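Two-handed demos: grip strips or bare jaws?

henorby_elisa
We're at 1,335 demos by hand on the Gramora task. The second gripper carries a marker, and I want the strip held square in the jaws before the other hand moves.
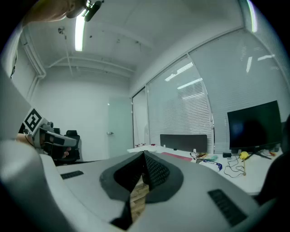

Raffaele Donati
Square every time will hurt you later. Vary the start.

henorby_elisa
I disagree, the first batch should be clean. We start each take at the desk, second gripper resting on it.

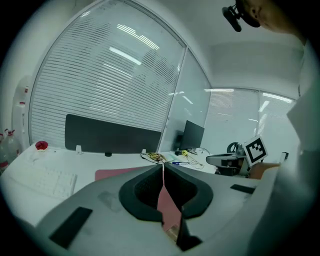 Re: Remote control instead?

leone4
Slower for us. We stopped at 1,404.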